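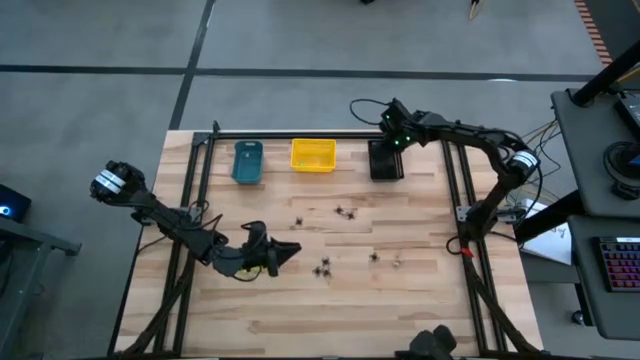

*The sorting set on the workbench: bin, basket, tray, and eight small leggy things awaiting a home.*

I bought the Jellon three-piece sorting set in November, in the belief that a person who owns matching containers becomes a tidy person. Jellon doesn't make matching containers, as I'd have noticed if I had looked at the listing for longer than it takes to press a button. You get a teal bin, a bright yellow basket and a black tray. They look like the survivors of three different sets, and I have grown fond of them.

## What I wanted them for

Small things. My nephew Takumi Takagi has a collection of toy creepy-crawlies, the spindly kind that might be insects and might be spiders, and when he visits they get everywhere. I have found them in a shoe. I have found one in the butter dish, where it gave a very good account of itself. They used to live in a biscuit tin, along with dead batteries, a bicycle valve and the key to something, and the whole lot had to be tipped out whenever anyone wanted anything.

So the idea was one container for the creatures, one for the odds and ends, and one for whatever was in play.

## The teal bin

Taller than it is wide, though only by a little, and the best of the three. It has a small footprint and sits happily at the back of a table. The trouble is the depth. Leggy toys hook on to each other, and after a week at the bottom of the bin you don't lift one out, you lift a chandelier. I now keep pens in it. It's an excellent pen bin.

## The yellow basket

Very yellow. You can find it from the far end of the garden with the lights off. The rim has a mesh look to it, and I had worried about that, because anything with thin legs and a mesh will sooner or later form an attachment. I lost one evening to a particularly committed beetle. After that I told Takumi to drop them in the middle and he has mostly obeyed.

As a general basket it's very good. It takes a decent handful, it rinses clean under the tap, and it's light enough for a child to carry off and forget somewhere.

## The black tray

I had no hopes for the tray. It's low, it's open on top, it's rectangular, and it looks like the thing the other two were packed in. Naturally it's the one we use most. You can see everything in it at once, and a small hand can sweep the table straight into it. Putting the creatures away used to take most of an argument and now takes the length of a kettle.

Its one fault is that it's black. Anything dark that goes in tends to stay there until you've bought a replacement.

## On a pale table

All three look better on light wood than they did on my old kitchen worktop, which was the colour of gravy. My table has a strong grain and some darker streaks, and spilled toys show up well enough on it. I mention this because the reviewer on the Drekirthorpe household forum, one Hideaki Aoki, marked the set down for "clashing with everything". He has a burgundy sideboard. I don't think Jellon can be held responsible.

## Grumbles

- No lids, on any of them. If you have a cat, you have a cat toy.
- They don't nest. The bin goes in nothing and nothing goes in the bin.
- The price label on the tray was stuck on with something they could use on aircraft.
- Item number 3978, should you want to order the set, is one digit away from a garden sieve. I now own a garden sieve.

## How it compares

I had a Sandhu drawer organiser before this, with 13 compartments, each the size of a postage stamp. It was beautifully made and I hated it. Every object I own was slightly too big for its allotted cell. The Jellon set goes the other way and assumes you are capable of about three decisions, a fair estimate in my case.

The shop in Prekville stocks the set too, if you'd like to handle the yellow one before committing. Take sunglasses.

**Verdict:** four out of five for the tray, four for the basket, three for the bin unless you own pens. I've ordered a second tray. It also comes in black.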